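BOOKBINDING AND SMALL-FORMAT BOOK STRUCTURES
Handout 8: Miniature codex, single-section and multi-section

Read before the studio session. Bring a bone folder, a steel rule marked in millimetres, a scalpel with fresh blades and the paper you tested for grain in Handout 2. Board, thread and PVA are supplied. Wheat paste is made up in the studio and is not kept overnight.

1. Scope

The miniature codex in this unit is a bound book no taller than 75 mm. Small books are made with the same operations as full-sized ones, but tolerances do not scale down with the page. An error of 1 mm in the squares of an A4 binding is hard to see. On a 60 mm cover it is obvious and cannot be trimmed out afterwards.

Two structures are covered: the single-section pamphlet with a wrapped cover, and the multi-section case binding. The accordion and the piano hinge are dealt with in Handout 9.

2. Paper

2.1 Grain. Grain must run parallel to the spine in every component: text paper, endpapers, board and cover material. Cross-grain pages in a small book will not drape. They stand up from the gutter and the book will not stay shut without a band or clasp.

2.2 Weight. Text paper of 80 to 120 gsm is suitable for drawing in pencil or fine pen. For watercolour the practical upper limit is 200 gsm, and then only with sections of two folios. Heavier sheets force the fore-edge open and crack along the fold.

2.3 Sizing. Surface-sized papers scuff where the bone folder passes. Fold through a strip of silicone release paper, or burnish from the inside of the fold only.

2.4 Stock for this unit. The studio holds Osach text (90 gsm, cream, long grain) and Soylu rag (200 gsm, white, short grain). Note the grain of the Soylu sheet before cutting; the cutting plan on the wall is for long-grain stock and will give cross-grain pages if followed without rotation. 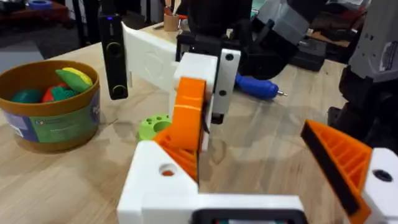 Fig. 1. Gripper and tabletop.

3. Cutting and folding

3.1 Cut all text sheets to the height of the book first, then to width. Keep the off-cuts from one sheet as width gauges in place of repeated measurement.

3.2 Fold singly. Do not fold a stack. Align the corners, hold them with the flat of the hand, and run the folder outward from the centre of the fold towards each end.

3.3 Nest the folios. Inner folios project at the fore-edge. This projection is called creep, and its extent depends on paper thickness and the number of folios. In a section of four folios at 90 gsm it is small enough to leave. In a section of eight it must be trimmed, and the inner margins of any printed or drawn matter should be adjusted beforehand.

3.4 Press the folded sections between boards under weight while the covers are prepared. Thirty minutes is the minimum. Overnight is better for the rag paper.

4. Sewing, single section

Three-hole pamphlet stitch. Pierce at the midpoint and at 8 mm from head and tail. Pierce from the inside of the fold, with the section opened to a right angle in the cradle.

Enter at the centre from the inside, leaving a tail. Return through the head hole, pass the centre on the inside without entering it, exit at the tail hole, and come back in through the centre. The two ends must lie on opposite sides of the long inner stitch. Tie a reef knot over it and trim to 5 mm.

Use 25/3 linen for covers of card and 35/3 for covers of paper. Wax the thread once. Excess wax collects at the holes and marks cream stock.

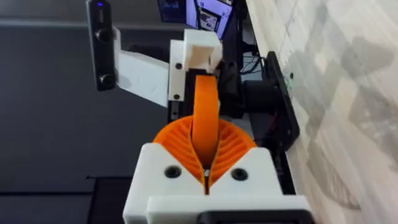 Reading time: 6 min

5. Sewing, multi-section

5.1 Mark up all sections together. Knock them square at head and spine, clamp between waste boards, and rule across the spine folds in pencil. For a book of this height four stations are sufficient: two kettle stitches and one pair for a single tape.

5.2 Sew all-along. Tension is applied parallel to the spine, in the direction of sewing. Pulling away from the spine tears the fold, and the damage will not be seen until the book is opened flat.

5.3 Swelling. Each section adds the thickness of the thread to the spine but not to the fore-edge. With 14 sections of Osach text sewn on 25/3, the spine becomes visibly thicker than the fore-edge and a flat-backed case will not sit square. Change to 35/3, or reduce the number of sections by adding a folio to each.

5.4 Spine lining. Apply one thin coat of PVA, working it between the sections with a fingertip. When it has dried, add mull and then a lining of light kraft paper, grain parallel to the spine. Leave the mull 10 mm proud on each side.

6. Case

6.1 Board. Use 1 mm greyboard. Standard 2 mm board makes a small book clumsy and throws the joint out of proportion.

6.2 Squares. Allow 1.5 mm at head, tail and fore-edge. Measure from the sewn and lined block and disregard the dimensions on the drawing.

6.3 Joint. The gap between board and spine piece is 4 mm for paper coverings and 5 mm for bookcloth. Test with a scrap case before committing the final covering.

6.4 Turn-ins. Trim these to 10 mm. Mitre the corners at a distance from the board corner of one and a half times the board thickness. Turn head and tail first, nip in the corners with the point of the folder, then turn the fore-edge.

6.5 Casing in. Paste one endpaper at a time over a waste sheet, remove the waste, and close the board onto it without lifting to check. Turn over and repeat. Press with knitting needles of 2 mm diameter laid in the joints.

7. Assessed work

Submit the following in one labelled box:

a) one single-section pamphlet, cover of student's choice;
b) one multi-section case binding, minimum six sections;
c) a record sheet giving paper, weight, grain direction, thread, finished dimensions and the adhesive used at each stage.
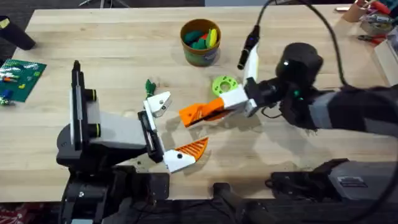

d) one rejected binding, unaltered, with a written note of up to 200 words identifying the fault and the operation in which it arose.

The contents of the books are not assessed in this unit. Students who intend to fill the bindings with drawings for the Jerkside folio exchange should do so after marking. Wet media applied before submission will distort the squares and the measurement will be taken as found.

8. Reference copies

The teaching set is kept in the plan drawers at Jombridge, catalogue box 2177. It contains sewn but uncovered blocks at each stage described in sections 4 and 5, along with two cases opened at the joint. Handle them with dry hands and return them in order. The blocks sewn with coloured thread are for following the path of the stitch and should not be taken as a guide to tension.

9. Terms used

Folio: one sheet folded once, giving two leaves.
Kettle stitch: the linking stitch at head and tail joining each section to the one below.
Mull: open-weave cotton used to reinforce the spine; sold by some suppliers as super.
Square: the margin of board projecting beyond the text block.
Turn-in: covering material folded over the board edge to the inside.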